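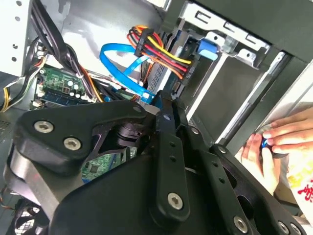
Bench tips for the Thursday lot — arm club, computer strip-down project

Noreen Swati, July 2020

Typed up quick between sessions so excuse the state of it. Mostly things we've learnt taking old desktop PCs apart with the arm, plus general workshop bits that work for anybody with a screwdriver and a dead computer. Add your own at the bottom. Legibly please.

Before you open anything

Plug out of the wall. Not switched off at the wall, OUT. Then hold the power button in for a few seconds. Do it every time even if the machine came off the dead shelf, things get put back on the dead shelf that aren't dead.

Never, ever open the power supply box itself. Comes out whole, goes in the crate whole. Don't care how interesting it looks. It can hold a charge long after the plug's out.

Touch bare metal on the case before you touch a board. Wrist straps are in the Osico tin, top drawer. If the strap's clip is bent, bin it and write it on the list.

Sleeves up, lanyards off, hair back. Lanyards especially. The arm doesn't know what a lanyard is.

Laying the case down

Side panel off, case flat on the mat, open side up. Rubber mat not the towel. Towel slides, we lost a whole afternoon's taught positions to the towel.

Two clamps with a bit of cork under the jaws, one each end. Hand tight is enough. If the case creaks you've gone too far.

Mark the corners on the mat with masking tape so if it does shift you can put it back. Masking tape only. Parcel tape leaves gunk, and I'm the one with the white spirit.

Put the case the same way round every time. Drive bays to the same side. Half of "the program's broken" is the case being in backwards.

Cables

Worst job in the whole project, so most of the tips are here.

Tidy the big power bundle first. One soft tie, push it over to the edge, get it out of the arm's road. Velcro strips, not zip ties. You'll want it undone again in ten minutes. Mundley rolls are fine and you can cut them in half lengthways.

SATA data cables: the flat thin ones. Some have a little metal clip on the plug and some don't. Look before pulling. If there's a clip, press it in, then straight back. No wiggling sideways, the plastic tongue on the drive snaps and then that drive's scrap.

Power plugs to the drives are stiffer. Hold the plug and not the wires. Rock it very slightly end to end. If it won't come, stop, have a look from the other side, try again. Teams that yank lose points and also skin.

Motherboard plug, the wide one: there's a latch halfway along. Squeeze the top of the latch so the foot lifts off, then pull. The arm can't do this one and we've stopped asking it to. Human job. Put it in your plan as a human job.

Bright cables are easier for the camera than black ones. If you've got a choice in the spares box take a blue or red. Black cable over a black shadow and the program sees nothing at all.

Loops — leave a loop standing up where you want the gripper to take hold. Cable lying dead flat on a board is nearly impossible to get under, and scraping about near a board knocks the tiny parts off.

Take a picture before you unplug anything. Then another. Phones are allowed for this and only this.

Hands and the gripper

One person with hands in the case at a time. Second person on the stop button, and I mean finger ON it, not stood near it chatting.

Say "hands in" and "hands out" out loud. Feels daft for a week, then you stop noticing.

If you're passing a part to the gripper, hold it by the far end so your fingers are nowhere near the jaws. Small parts under the size of your thumbnail don't get passed, they go in the tray and the arm picks them from there.

Slow speed whenever anyone's reaching in. Slow is the setting with the tortoise sticker. If the sticker's fallen off it's the left one.

Never hold the arm by its linkages to move it. Plenty of gaps in there that open and shut. Use the free-move button and hold it further back, by the wrist.

Watch the edges of the metalwork. Drive brackets and the pressed slots in them are sharp on the inside even when the outside's been folded. Plasters in the green box, wash it first, tell me even if it's nothing.

Looking after the gripper screws

Check the hex screws at the start of every session. Nip up, don't heave. Ball-end keys are for getting screws out in awkward places, use a plain end for the last bit of tightening or you'll round it off. We have rounded two off. It took a drill.

A dot of paint pen across the screw head and onto the plate. If the line doesn't meet up any more the screw's moved. Best tip on the page, costs nothing.

No oil on the pivots. Somebody put cooking spray on one last November and it picked up fluff like a carpet. Dry cloth, soft brush, thats it.

Finger pads: wipe with a damp cloth when they go shiny. If they're still slippy wrap one turn of rubber band round each. One turn. Three turns and the jaws don't close square.

Drives and bays

Drive screws are two different threads and they look the same. Don't force. If it goes in stiff after one turn it's the wrong one, back it out.

Keep screws in an egg box, a hole for each job, write the job on the lid. An ice cube tray does too but doesn't shut, and see the floor in November, again.

Some drives sit in a rail or bracket that slides out complete. Look for a lever or a springy bit before you start undoing things. Saves a good five minutes in the timed round.

Drives go down flat on foam. No stacking them. Don't drop them even if they're scrap, the wiping team still need them to spin.

Label on each drive with the case number, pencil on masking tape again.

Memory

Clips at both ends, press down and outwards, module pops up by itself. Some only have the one clip. Pick it up by the short edges. Not the gold bit.

The arm can lift a module out once the clips are open but it has to go dead straight up. Any lean and it jams in the slot. Teach the top position first and the bottom one after, comes out straighter that way round, dont ask me why.

Dust

Soft paintbrush, one inch, kept for this and nothing else. Brush towards you with the hoover nozzle held a hand's width off. Don't let the nozzle touch the board.

Hold the fan still with a finger when you're brushing it. Grilles want an old toothbrush.

Do the dusty ones by the open door. Masks in the drawer under the straps.

Light

Overhead light off, desk lamp from the side. Shiny metal cases throw a glare right back up into the camera. If you've still got a bright patch, sheet of greaseproof paper over the lamp shade, on the OUTSIDE, and only the LED lamp, never the old hot one.

Same light every run. Blinds down. Cloud going over has cost us more tries than bad programming.

Logging your runs

Write it down as it happens, fail or not. The Orakzai team had 92 goes in their book by the end of spring and could tell you what went wrong on every single one, and their arm was no better than ours.

We're up to run 263. Please don't start again from one because you've got a new page.

Put: date, case number, what you tried, what it did, who was on stop. "Went wrong" isn't an entry. "Slid off the plug to the left" is.

For the Cudow heat

31 minutes a team including set up. So practise the set up, it's the bit that eats the time.

Pack the night before: mat, clamps, hex keys, paint pen, tape, Velcro, egg box, both straps, spare finger pads, extension lead, the log book. Extension lead went missing last time and we borrowed one that was too short.

Bring your own dead case to warm up on. Theirs will be a different make with the bays somewhere else. Ask to look inside for a minute before you set positions, they do let you.

Sandwiches not crisps. Greasy fingers on finger pads.

End of session

Arm parked, power off, key to me.
Tray emptied into the egg box.
Count nothing in your head, just shut the lid on it.
Mat wiped, clamps back on the rail.
Offcuts of cable in the copper bucket, boards in the crate, plastic in the sack.
Sweep under the bench as well, not just in front.

Still wanted: another egg box, old toothbrushes, any desktop cases with the drives still in. Leave them by the back door with your name on.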